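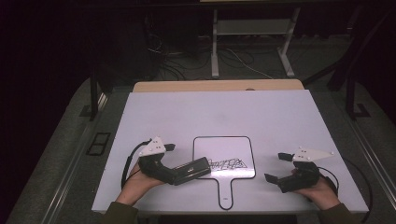 Section 4. Recording the Board-Wipe Task

4.1 Scope

Applies to operators at Iltham and Jusham stations who wiped and reset answer boards by hand before the Betton cell was installed. The cell now handles the routine wiping. Operators record the motions it learns from and take over any board it rejects. Manual wiping quotas do not apply during a recording shift.

4.2 Before you start

1. Log in at the station and select task 241.
2. Place one paddle board flat on the white work surface, writing side up.
3. Pick up both grippers. Hold each one from below or around the grip, with its marker plate facing up.
4. Route each cable down the side of the hand, clear of the finger pads.
5. Open and close both grippers once. If either sticks, stop and report fault 1302.

CAUTION: Do not cover a marker plate with your hand or sleeve. The system loses tracking and the recording is discarded.

4.3 Board position

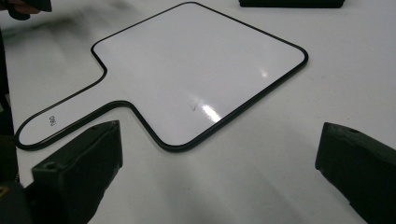

6. The handle may point in any direction. Change it between recordings so that the cell does not learn a single layout.
7. Check the writing face for glare. A narrow streak is acceptable. If glare hides the marker lines, turn the board.
8. Start with both grippers open and clear of the board.

Note: Handwritten marks on a handle are station labels. Do not wipe them off.

4.4 Recording

9. Press Start and wait for the tone.
10. Hold the board steady with one gripper and wipe with the other. Work at your normal pace.
11. Return both grippers to the open position and press Stop.
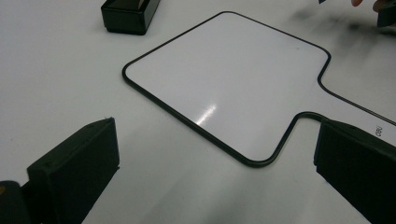

Figure 4-3. Fingers open, writing face blank.

4.5 Shift limits

Record no more than 27 boards in one session, then take a 10-minute break away from the station. Wrist strain differs from that of hand wiping and may appear later in the shift. Rejected boards go to the operator on manual duty. Van Wijk service handles gripper repairs; do not open the housing.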